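1 min read

Sorting the pantry packets — basket or drawer?

kirsty_ruddock: Doing the packets tonight. Everything out on the table, then back in the grey basket. Green one's the biggest so it goes in first, flat.
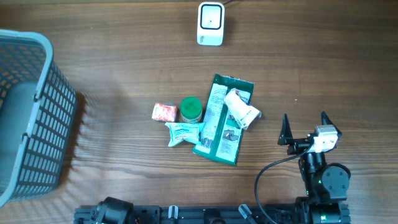 Re: Sorting the pantry packets

lachlan_t: Nah, drawer. Baskets with holes just collect crumbs underneth.

delwyn.g: Disagree — mine's had holes for 4 years, quick rinse and done. Fold the tops over tho.

kirsty_ruddock: Drawers full of lids lachlan. Basket it is

lachlan_t: chuck the lids then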